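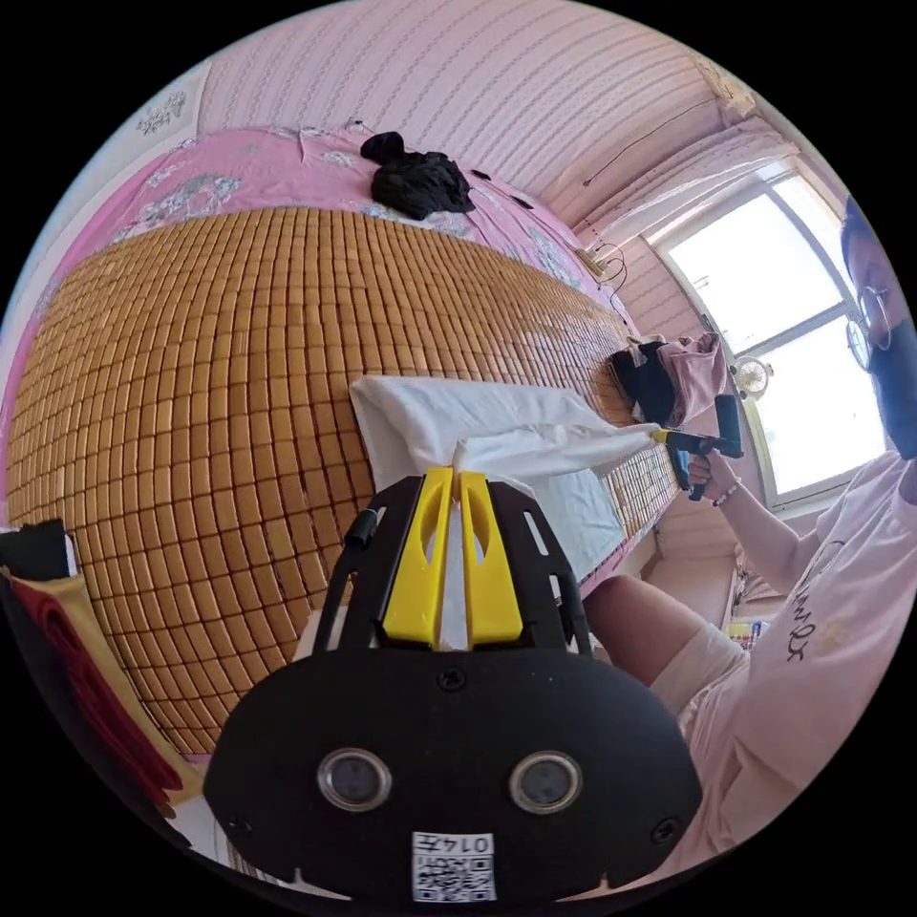 Linen Reuse Program, Prukville and Vastdale. The program extends the service life of flat sheets used in short-stay lodging. Between June and September, participating sites sent 1,376 sheets to the Gullow laundry for inspection. Of these, 854 were returned to use without repair. Sheets with edge wear were re-hemmed, and those with center wear were cut down for crib and cot sizes. Wash temperature was lowered at 17 sites, and chlorine bleach was dropped at all of them. Weronika Krajewska coordinates intake and keeps the inspection log. Sites joining for the winter cycle should tag each bundle with fiber content and year of purchase.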